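How to check the wrist view before you record simulated bowl tasks

Written by Ayantu Abdella, with corrections from Lemlem Abera

These are the rules we follow at Sterach when we prepare a simulated kitchen task for recording. I wrote them down in November, after we had to throw away 200 episodes from the Jerthorpe set. The arm was fine in those episodes. The wrist view had not been checked, and in many of them the fingertip could not be found at all when the gripper came down.

Before you start, you need the task loaded, the arm at its home position and the wrist view open at full size. Please do not do this check in the small preview window. Small previews hide exactly the problems we are looking for.

Step 1. Move the arm by hand control to the lowest point it will reach in the task. For bowls, this is the position just before the grasp or the release. Stop there and save one still.

Step 2. Look for the fingertip. At least one tip must be in view, and its outline must be clear against whatever is behind it. A black finger over a pale surface is easy. A black finger over a dark rim or a shadow is difficult, and you should test this case on purpose. 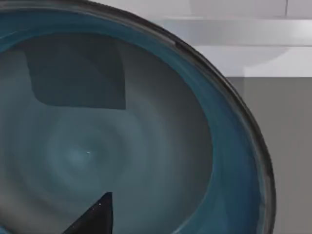 Wrist view, close to the bowl. Fingertip at the bottom, against the grey-blue floor of the bowl; dark shadow at upper left.

Step 3. Check the shadows. A hard shadow inside a bowl can be as dark as the gripper, and a person who labels the stills may mark it as an object. If the shadow and the finger touch at any point of the path, turn the main light and repeat from Step 1. If they stay apart, write "shadow clear" in the task sheet.

Step 4. Check the shiny parts. Glossy material gives small white points and soft rings. We allow them. We do not allow a highlight that breaks the outline of the fingertip.

Step 5. Check that the rim can be followed. It is normal that a big bowl does not fit in the view at this distance. But a good part of the rim should be there, so that the inside and the outside can be told apart.

Step 6. Lock the light and the camera settings. After this, no one changes them without a new check. Adanech Gidey keeps the list of locked tasks, and you must send her the scene seed together with the still.

Some notes about naming. Use the task name, then the seed, then your initials. The Vernholm set has 1,877 stills and nearly all of them follow this form, so please copy it. Do not write "final" in a name.

If you are not sure about a still, ask a second person to look at it without telling them your opinion first. Nazma Wickramasinghe and I do this for each other, usually before lunch.

The same check is used for pans and trays. For cups, wait for the separate page, because the handle needs its own rule and we have not agreed on it yet.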